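How to wash a fabric bag by hand

Most cloth bags can be washed at home in a sink or a washing-up bowl. Allow half an hour for the work and a day or two for drying.

What you need

A bowl that holds at least 12 litres
Mild liquid soap
An old toothbrush
Two towels

Before you start

Empty every pocket and turn the bag inside out over a bin. Shake it, then brush the crumbs and grit out of the corners. Look for a care label in the side seam. If it says dry clean only, stop there. Leather handles and card bases should come off first. If they can't be removed, wipe the bag with a damp cloth and don't soak it.

Test the colour by pressing a wet white cloth against a hidden patch for a minute. If dye comes off, use cold water only and wash the bag on its own.

Washing

1. Fill the bowl with 10 litres of lukewarm water and stir in two teaspoons of soap. More soap only means more rinsing.

2. Put the bag in with the zips open and push it under. Leave it for 15 minutes.

3. Work on the marks with the toothbrush, using small circles. Ink and grease may need a drop of neat soap left on for five minutes.

4. Tip the water away and rinse until it runs clear. My old Storden holdall took four rinses, but a pencil case is usually done in two.

Drying

Don't wring the bag, as this can twist the piping and leave the seams crooked. Lay it on a towel, roll the two up together and press along the roll. Unroll it, pull the seams straight and stuff the bag with the second towel to hold its shape. Hang it by the base, out of direct sun. In January I put mine near a radiator – near it, never on it.

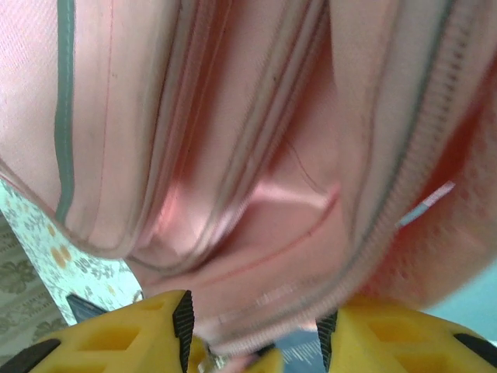
If a zip feels stiff once everything is dry, rub a plain candle along the teeth and run the slider up and down several times. Wipe off any loose wax before you put anything back inside.

Tarek Ragab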